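Working Beside the Arm: My Placement Report

Workplace Studies, second year
Placement site: Telska returns centre, Vemville

I picked Telska for my placement mostly because the bus stops out front, and I'm glad I did, because I landed there nine weeks after they'd put in their first sorting arms (good timing on my part!). The centre handles returns for online shops. Bags, pouches, homewares, all the stuff people order and then change their minds about. Before the arms, everything was unpacked, checked, folded and re-bagged by hand at long white benches. Now 5 of the benches have an arm, and the people who used to do the picking mostly look after the arms instead.

My question was pretty simple: what's different about the job now? I spent my shifts on the floor with a notebook and did short chats at breaks with 25 workers. I also got to try both kinds of bench myself, which I'd recommend to anyone doing this unit, even if my folding was terrible.

The first thing everyone brought up was their wrists. Picking used to mean the same pinch and twist all shift, and people on the arm benches told me they go home less sore. The second thing was the talking. On the old benches you stand side by side and chat the whole way through. On an arm bench you're on your own, watching, and a few people really missed the company. One woman said she knew more about her neighbour's kids than her own cousins' kids, and now she only catches up at lunch.

Pay was touchier. Telska moved arm bench staff up a grade after they finished the Steron training course, but the course only runs in February and not everyone got a spot. So you've got two people with the same years behind them on different rates, and yes, there's some grumbling.

What surprised me was how much judgement is left over. Hard things with a clear edge are easy enough to set up for. Soft, folded things are where people step in, because a pouch can land any which way and somebody has to decide how it should be turned before the next grab.
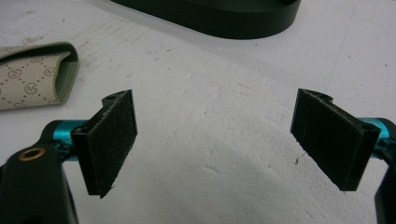

The workers have their own feel for this, and none of it is in the manual. They'll nudge an item with one finger, or flatten a fold, and they told me they pick it up from each other in the first couple of weeks. I asked if anyone had written it down and got a laugh. I think Telska should pay someone on the floor to do it, and count it as skilled work when they set the grades.

My other suggestion is cheap: turn two of the arm benches to face each other so people can talk again. The floor lead liked it and said she'd bring it up at the next layout meeting. My placement finished before then, so I've left her my sketch of the floor plan and my email.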